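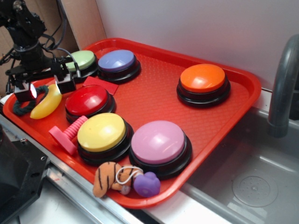

Workshop notebook: switch bench, toy and equipment library

Saturday, August 23, 2025

1. Purpose of session

To record the condition of large push buttons returned from loan during July, and to settle the cleaning procedure for the Civholm branch before the spring borrowing period opens.

2. Intake

Returned items are to be placed on a tray at the counter and remain there until the loan card has been checked against the register. Buttons with coloured caps are entered by cap colour, e.g. "orange", "lavender-blue". The older entries that say only "button, large" should be corrected as the cards come through.

Loan card 1525 was returned without its second sheet. The family has been written to.

3. Cleaning

The diluted detergent specified by Arkgate left a film on dark plastic, most noticeably around the bases. It was replaced with plain warm water and a well-wrung cloth, followed by a dry cloth. No liquid is to be applied directly to the gap beneath a cap. Rope toys are washed separately in a mesh bag and hung for nearly 2 days; the knots hold moisture well after the outer strands feel dry.

4. Press test

Each cap is pressed at the centre and then at four points near the rim. A button that responds at the centre only is to be tagged amber and held back, as many of our borrowers press with the side of the hand. The Flurkalel units gave a softer click than the older stock. Colleagues disagreed as to whether this is a fault. The entry has been left open pending a reply from the supplier.

5. Storage

The Snorradóttir shelving is now labelled to row 7. Heavy items are to go on the lower rows, with soft toys above. Batteries are removed before shelving and kept in the lidded tub, not in the drawer with the spare loan cards.

6. Outstanding

Order replacement amber tags.
Amend the borrower leaflet, page 4, where the old detergent is still recommended.
Ask the Civholm branch whether their drying rack has been returned.
Repeat the rim test on all amber-tagged units after the new springs arrive.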